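Dilani Bandara has been selling the same idea for eight years, and she is used to people like me. The idea is that most homes wash up badly, waste hot water doing it, and could stop by changing one or two habits. Her course, Folum, costs £42 and is taught over two evenings. I asked what anyone could possibly learn about a sink in two evenings.

"How little water you need," she said. "People run the tap the whole time. They'd never fill a bath that way."

I pointed out that my grandmother knew this and charged nothing. Bandara laughed, but she didn't give ground. "Did she teach you? Do you do it?" I don't, as it happens, though I wasn't going to pay to be told so.
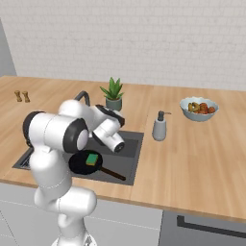 STUMPORT, September

We met at her kitchen table a little after four in the afternoon. Folum's leaflet says that 1,181 people have finished the course and that most of them now use less water. I wanted to know who had measured it.

"They tell us," she said. "We send a form round afterwards."

So the people who paid are asked whether it worked, and they say yes. Had anyone looked at a meter? "A few have. I'd like more of them to." How many is a few? She couldn't say, and offered to look it up. A week later I was still waiting.

She was better on the small stuff. Glasses first, greasy pans last, and leave anything with egg on it to soak in cold. She has no time for scented liquids ("you're paying for lemons that were never there") and thinks sponges are kept far too long. On dishwashers she was oddly vague. A full machine may well beat a careful person at the sink, and I said as much.

"If it's full," she said. "Go and look in yours."

I did, when I got home. It held four mugs and a plate, and I had already switched it on.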